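Reading > Columns > Work and Machines

Filed under: Opinion, Robots, Around the House

Search this site Enter keyword Go

Clearing the Table Is Still Hard

Jul 6, 2018

My aunt ran the dining room of a small hotel in Resville for most of her working life, and she used to judge new staff by how they cleared a table. She gave them one table and went off to do something else. When she came back she could tell from what was left on it whether they would last. I did that job for her for two summers. I was slow at first and then I was not slow, and I doubt I could tell you what changed.

I bring this up because I keep reading that household robots are close. The claim comes around every year or so. A company called Hirmont says its kitchen helper will be in homes soon, and a rival, Futen, says it will beat them to it. I have no stake in either one. I would like a machine that clears the table, and I would pay for it. I just don't think we have one yet, and I think the reasons are worth setting down plainly.

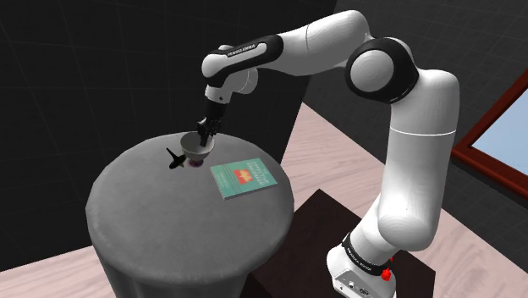

Clearing a table sounds like one chore, and it is a long string of small ones. You have to decide what goes to the sink, what goes on a shelf and what stays put. You have to pick each thing up in a way that suits it. Much of the current work on this is done in simulation, where an arm can try and fail all night without breaking any china. Take a round table with a bowl near the far side and a book closer to the right rim. The gripper has its fingertips in the opening of the bowl, which is a fair way to go after a bowl. A small dark thing with thin points lies right up against the bowl, though, and a book needs a different approach altogether. You can't reach into a closed book. It lies flat, and its thickness is all there is to hold.

A person slides a book to the edge of the table and pinches it there. Children work this out early. A two-fingered gripper can be made to do it too, and I have seen it done well in videos. What I have not seen is the same machine do the bowl, then the book, then a wet spoon, then somebody's glasses, in a kitchen it has never been in, with the lights turned down.

I asked Su-chen Kuo about this. She spent 19 years on packing lines before she moved over to buying equipment for them, and she has no patience for demonstrations. Her plant in Tambunan has had arms on the line for years and she likes them. They put the same carton in the same place, shift after shift, and she would not go back. But she told me the plant still has a bench at the end of the line where people deal with everything that came out wrong. Torn flaps, boxes on their sides, two labels stuck together. She has looked at machines for that bench more than once, most recently in March, and turned them all down.

"They ask me what the parts look like," she said. "If I knew what they looked like, they wouldn't be on that bench."

I think about that bench a lot. A house is nearly all bench. There is no line feeding the kitchen, and the table at seven in the evening does not look like the table did at seven the evening before.

The usual answer is that the machines will learn, and I take that seriously. Learning has moved faster than I expected. A robot that gets 3,000 tries at picking up a mug will get good at that mug, and perhaps at mugs in general. My doubt is about the step after that. In a home the price of a mistake is paid by the person who owns the mug. A helper that does well on 18 objects and drops the next one is a helper you have to stand and watch, and if I am standing there I may as well carry the plates myself.

There is also the matter of handles, stems and rims. Our dishes were made for hands, with soft fingertips and a thumb. We hook a finger through a handle without looking. Two stiff fingers have to choose a spot, and the choice depends on which way the cup happens to be turned.
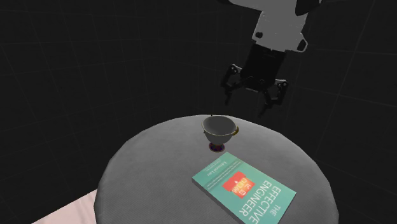 What I Would Count as Ready

I don't need a machine to be fast. My dishwasher takes two hours and I have never once complained. I would be content with a table cleared by bedtime.

I do want it to know when to leave something alone. A book on the table may be there because somebody is halfway through it. Half a cup of coffee may be finished or may not be. My aunt's staff learned to ask, and the good ones learned when they didn't have to. I would accept a robot that asked a lot in the first month.

I want it to work without my tidying up first. Friends of mine with robot vacuums pick up the floor before they run them - socks, cords, the dog's toys - and they have stopped noticing that they do it. That is a chore the machine has handed back. If I have to space out the dishes for the arm, the job has only changed shape.

And I want a price that makes sense. Hirmont has talked about a monthly plan of $615, and for that money I could have a person come in several times, do the table and the floors, and notice that the tap is dripping.

None of this makes me gloomy about the work. The single-object problem looks to be in decent shape, and the shop floor shows what happens when you can keep the surroundings steady. I expect useful machines in hotel kitchens and hospital laundries well before they reach my house, in places where somebody can fix the height of the counter and buy one kind of bowl. My aunt's old dining room might have suited one, at least for the breakfast service, when every table got the same plates.

At home I am still clearing the table by hand, and I plan on doing it for a good while yet.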